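Westden gift maker takes on old Smits print shop, personalised orders for Christmas still open

A Westden couple's sideline in personalised wedding and anniversary gifts has outgrown the back bedroom. Skimalbridge, the name behind the framed song lyrics and family-tree prints you may have seen at the Westden craft market, has moved into the former Smits print shop on the corner of Mill Row. Doors opened at 9 in the morning, first customer in by five past.

Owner Amna Kakakhel had been running things from home with help from her husband Faisal Sandhu. Orders came in by email and through the website, got printed overnight and went off in the morning post. Then last summer's wedding season happened.

"We had frames up the stairs, frames in the bath," she said. "My mother came to stay and we had to move a whole christening order so she could get into bed."

The Smits building goes back to 1890 and was a working print shop for most of that time. Handbills, order-of-service cards, raffle tickets. It has stood shut since the last of the family retired. Kakakhel has kept the name in the tiles over the door and one of the old type cabinets, which now holds ribbon.

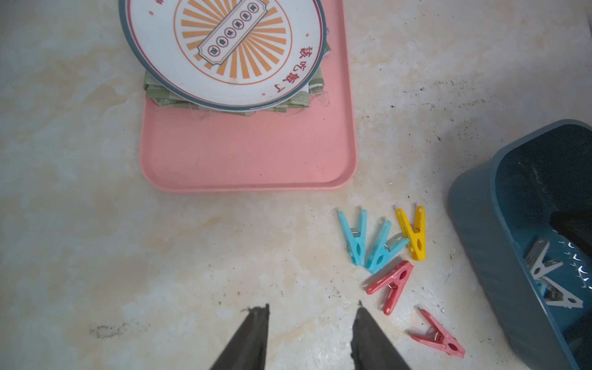 What's new is the range. Up to now it was mostly paper: names, dates, a map of where you met. The shop adds engraved glass, stamped leather keyrings and a line of embroidered linen done by Sigita Kalniņš, who used to sell her own work two stalls along at the market. Kalniņš is in the shop in the afternoons and will stitch initials on a handkerchief while you wait, if it's not to busy. Full names and longer wording take a week.

The linen is going faster than anyone planned for. Ring cushions mostly, and napkins for top tables. One bride's mother ordered a napkin for every guest, then rang back to change the guest list. Twice.

Prices start at £9 for a keyring. A small print, unframed, is £22. Framing extra, and there are four colours of frame with a fifth on the way. Engraved glass is priced by the letter after the first line, so keep the verses short.

Not everything went smoothly. The engraving machine arrived a fortnight late and with the wrong plug. The sign had to be done again after Skimalbridge came back with one L too many. And the council took its time over the change to the shopfront, which Kakakhel describes as "a lot of forms about a very small lamp".

Still, a good crowd for the opening. Free tea, shortbread, a draw for a framed print of the winner's choice. That went to Aiguo Shen of Tredavmont, who is having the names of her grandchildren done as a tree. She has asked for space to be left on one of the branches.

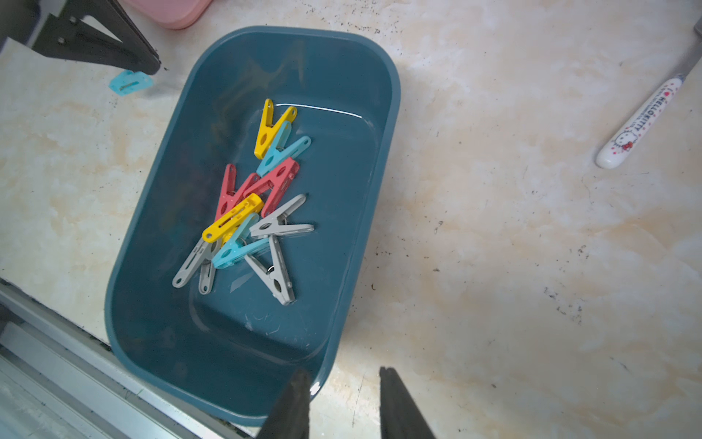 Inese Rebane, who runs the card shop opposite, said she wasn't worried about a rival. "I sell the card, they sell what goes with it. I've already sent people over." The two shops are talking about a joint window for Valentine's, nothing settled yet.

There was a small grant involved, from the town's empty shops scheme, which paid for the new floor and part of the first quarter's rent. The rest came from savings and from what Sandhu calls "not having a holiday". He has kept his day job and does the packing in the evenings. He also does the maps, which are the fiddliest part. Customers send a postcode and a story and he has to work out which bench, which bus stop. One pair could not agree which pub it was, so their print has both.

The thousandth order was packed in the spring, a ruby wedding print for a couple in Tredavmont. Kakakhel kept a copy and it hangs behind the till with "1000" pencilled in the corner. She says they have stopped numbering them now.

Orders placed online can be collected from the shop, which saves the postage, or posted as before. Anyone with an order already in the system from before the move doesn't need to do anything. Proofs go out by email and nothing is printed until the customer has said yes to the spelling. Please check the spelling. Kakakhel was quite firm on that, there is a drawer full of Catherines that should of been Katherines.

Photo prints are back as well, after a gap while the old printer was being replaced. Bring the picture in on paper or on your phone. Old ones can be scanned in the shop and handed straight back, and creases can be tidied up within reason. Black and white or colour, same price.

Workshops may follow in the new year. There is an upstairs room, currently full of cardboard, and Kalniņš is keen to teach beginners' embroidery in it once the heating has been looked at. A list is being kept at the till for anybody interested. Hen parties have asked too. Kakakhel is thinking about it.

Last orders for Christmas are in the first half of December for anything framed or engraved, a little later for plain prints and keyrings. Exact cut-offs will go up on the shop door. Late requests will be taken if there's a gap but don't bank on it, and linen with full names is nearly booked up already.

The shop is at the Mill Row end of the High Street, opposite the card shop. Step at the front, level entrance round the side, ring the bell. Parking behind the library. Closes at 5pm, half an hour later on market days.

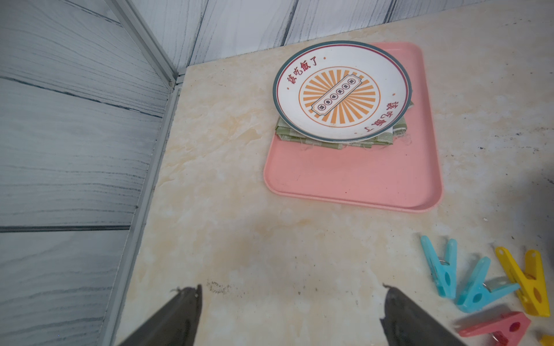
MORE FROM SHOPPING AND LOCAL BUSINESS

Tredavmont florist to stay put after lease agreed. The shop by the station had been expected to go by the end of the year but a new lease has been signed. Wedding bookings will go ahead as normal, owners say, and anyone who was offered their deposit back can leave it where it is.

Market stallholders wanted. Two covered pitches free at the Westden craft market now that Skimalbridge and Sigita Kalniņš have both moved indoors. Handmade goods only, no hot food. Ask at the market office before noon.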